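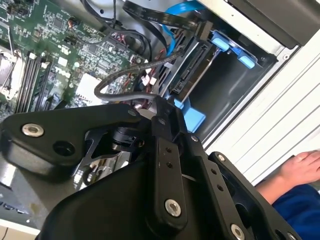

PLOLULMONT, 11 October 2026 – Stelto, the small community press that has been making books with and for the families of Plolulmont since 1963, is very happy to announce a new picture book for children who worry at night. It is called Gevo, after the girl at the heart of the story, who is nine and can't get to sleep for thinking. Gevo loves to see how things are put together, and early in the book she kneels beside a desktop computer with its case open, and wishes she could look inside her own head just as easily. What she learns, with a good deal of help from her grandmother and a patient school counselor, is that talking is a way of looking, and that she can take her time over it.

The story grew out of a series of evening workshops held in the reading room on Li Street, where children and their parents were invited to write down or draw the things that kept them awake. By the time the workshops came to a close in September, the children had handed in 271 drawings, and 11 of them appear in the finished book, printed at full size with every smudge and crossed-out word left in.

"We had a wonderful time putting this together, and we cried a little too," said a spokesperson for Stelto. "Some of those pictures stayed on our office wall for weeks, and we still haven't had the heart to take them down. We hope families will read it slowly, and maybe stop halfway through for a talk if they feel like it."
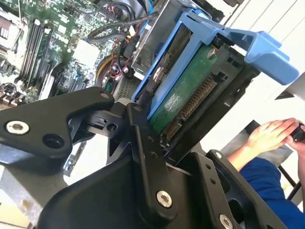

Photo courtesy of Stelto

The first printing is 500 copies. Every elementary classroom in Plolulmont will receive one free of charge, along with a short guide for teachers on how to bring up sleep and worry with younger children. The remaining copies will be on sale at the Li Street reading room and at the Stelto office.

Families are warmly invited to a launch afternoon at the reading room, with a read-aloud, a drawing table and plenty of cocoa. Admission is free and younger brothers and sisters are welcome. The date will be posted on the reading room door.

Media contact: Stelto press office, Plolulmont. Review copies are available on request.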